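List: prandlow-users
Subject: Re: [prandlow-users] replay drift on soft objects, hand-held demos
Date: May, 16:40

On the question raised earlier in the thread:

> We have 1,368 hand-held demonstrations of the tidy-up task from the
> Petthorpe site and are getting poor replay on anything soft. Rigid
> items (books) replay fine on the arm. With slippers and plush toys
> the fingers close at the right place in the demo, but on replay they
> arrive early and push the item before closing. We are on the Abella
> arm with default latency settings. Is this a calibration problem, or
> do we need to collect everything again by teleoperation? Our
> teleop rig is slow, and I would like to avoid it.

I would not recollect yet. Two separate things are mixed together here and they can be tested one at a time without touching the data.

First, latency. The defaults in Prandlow assume that the gripper width and the camera image carry the same timestamp. On the hand-held tool they don't. Width is recovered from the tags on the fingers, so it inherits the camera delay. On the arm, width comes from the gripper driver and has its own delay, usually shorter. If you train on one and run on the other with no correction, the closing command is issued against the wrong pose. A book doesn't care much, as it sits there until it is gripped. A slipper gets shoved.

To measure it, command a sine on the gripper at low speed, record driver width and tag width together, and cross-correlate. We did this on the Sarken bench and found the arm side off by 4 frames. After correcting for that, replay on plush went from unusable to acceptable. Your number will differ, so please don't copy ours.

Second, approach. Go back through the demos and look at where the fingers are when the person starts to close. People holding the tool tend to drive forward and close in one motion, and the soft pads hide the error. The policy copies the motion faithfully and the arm is stiffer than a wrist. In our collection notes we now ask for a short pause with the object between the fingers, and for the toe-first or heel-first choice to be kept the same within a session.

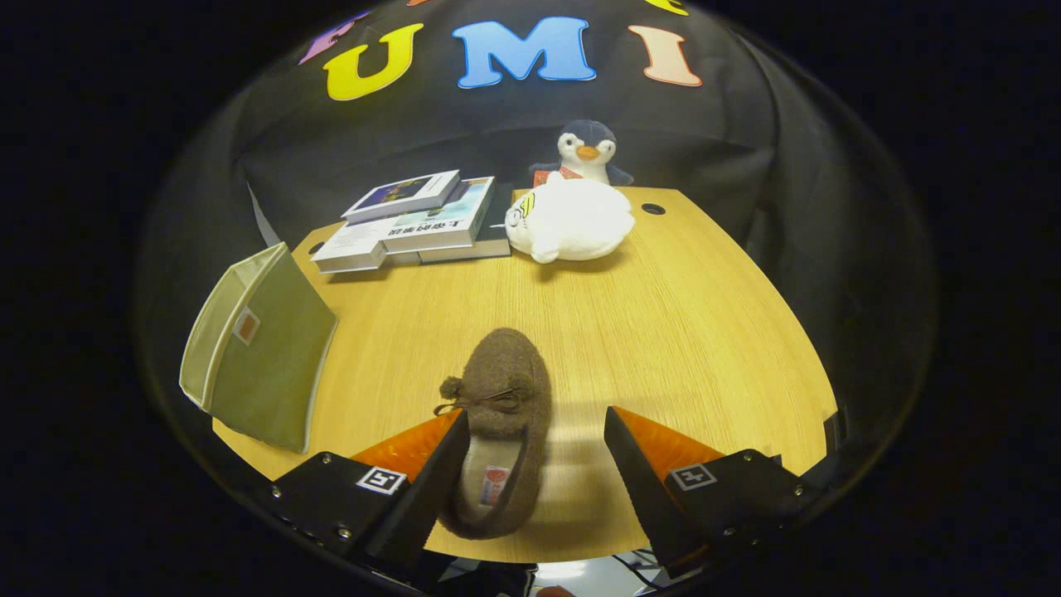 Wrist view, slipper between the fingers, heel end nearest the tool. Bin at left, books and plush toys behind.

From a view like this you can check several things by eye before running any numbers. Both tags should be readable at the width where contact begins. If one drops out near closure, the width is being interpolated over exactly the part you care about. Check also that the pads are not already touching the sides of the object at the start of the pause.

The bin matters more than one might expect. Fabric bins lean and sag, and a policy trained with the bin in one pose will place over the rim in that pose only. We vary bin position between episodes and leave the lean as it comes. Plain backgrounds are also a trap for the SLAM step. A table with a cloth backdrop gives few features when the camera is close to the surface, so put something with texture or high contrast in the mapping pass. Large letters on the cloth help. Books help too, provided they stay put between the mapping pass and the demos. If you move them, map again.

On teleoperation: we ran a comparison of 19 teleop episodes against the same number by hand, slipper only. Teleop gave cleaner timing, as expected, since the commands and the observations come from the same machine. It also gave slow, hesitant approaches with a lot of dithering above the object, and the policy learned the dithering. I would keep teleop for a small set used to validate the latency numbers and not for bulk collection.

Suggested order:

1. Measure both latencies as above and set them in the config.
2. Replay 10 existing demos open loop on the arm, slippers only, with no policy in the loop.
3. If those look right, retrain on the existing data.
4. If they still push the object, filter out demos with no pause before closing and retrain on what is left.

Step 2 needs the object put back in its demo position, or the result means nothing. Tape marks on the table are good enough.

If you get as far as step 4, post the fraction you had to discard. The filter script in contrib uses a fixed velocity threshold and I would like to know whether it holds up on data from another site.

--
prandlow-users mailing list
To unsubscribe, send a blank message with the subject "unsubscribe" to the list request address.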